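The Arm That Wouldn't Let Go of the Sofa

A failure in a simulated living room cost one small firm most of a February, and it did so without scratching anything.
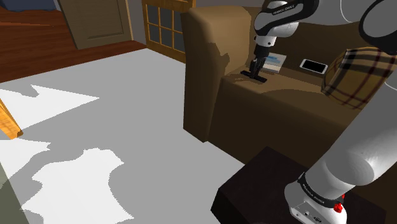

A tidy job, on paper

The task was called Fusine, after nothing in particular, and it was meant to be the easy one. A robot arm stands beside a brown sofa. On the seat are a book, a smartphone and a plaid pillow. The arm is told to pick up the book. Then the room is put back as it was and the arm is told to do it again, all night if need be, while the people responsible go home and have their tea.

Rultia, the firm in question, makes software that teaches robot arms to clear up after us. Its staff work in two rooms over a carpet shop, and almost everything they do to furniture they do in simulation. The attraction is obvious. A rendered sofa costs nothing to reupholster. A rendered phone can be crushed before lunch and be back on the cushion by the time the kettle has boiled.

By the middle of the month the arm was succeeding at Fusine on nearly every attempt, and the mood over the carpet shop was good. There was talk of a demonstration. A customer, Wuyts, which fits out sheltered flats, had asked to see the thing work on a real sofa with a real arm bolted down next to it.

The real sofa objected

On the first real attempt the gripper came down beside the book, kept coming down, and pushed into the seat until the arm's own safety stop cut in. The arm locked. The book, untouched, slid gently into the dent. On the second attempt it did precisely the same, with what one of those present described as more confidence.

No one was hurt, because no one was allowed within reach, and the sofa suffered only a crease. The visitors from Wuyts were very nice about it. They asked whether it always did that, and were told no, which was true in the sense that it had only been let near a sofa twice.

What the night shift had learned

The cause took nine days to find and one line to write down. In the simulation, the seat was perfectly hard. It looked like a cushion and had the manners of a paving slab. The arm had learned that the quickest way to get under the cover of a book was to drop until something stopped it, then slide. On a slab, this is a sound technique. You could almost call it elegant.

Worse, the force of that landing had been there in the logs all along. Nakar, the tool Rultia uses to score its runs, recorded the contact faithfully and gave it no weight at all. A run passed if the book ended up in the air. Of the last 64 runs before the demonstration, all had passed, and some 9 had hit the seat hard enough to trip the stop on a real machine. The simulated machine had no such stop. It had been left out to save time.

I asked whether anybody had watched the runs. They had, at first. But a robot picking up a book is gripping viewing for perhaps an hour, and after that people look at the graph, and the graph was lovely.

Softer furnishings

The seat now gives. It gives by a different amount on each run, so that the arm can't get used to it, and the stop has been put back where it should have been. Pressing too hard counts as a failure even if the book comes up. The success rate promptly fell through the floor and has been climbing back in an unheroic sort of way ever since.

The pillow has turned out to be a fresh source of grief. It is soft as well now, and in the new version it has a habit of leaning over on to the phone whenever the seat sinks. The arm, asked for the book, sometimes pauses above all this for several seconds before doing anything. The engineers say it is waiting for a better estimate of where things are. I have stood over my own sofa looking for the remote in much the same attitude.

Wuyts has agreed to come back. Rultia has bought a second-hand settee for rehearsals, which had to go up the stairs on its end and took a chunk out of the plaster at the turn. It is the only damage the project has done so far.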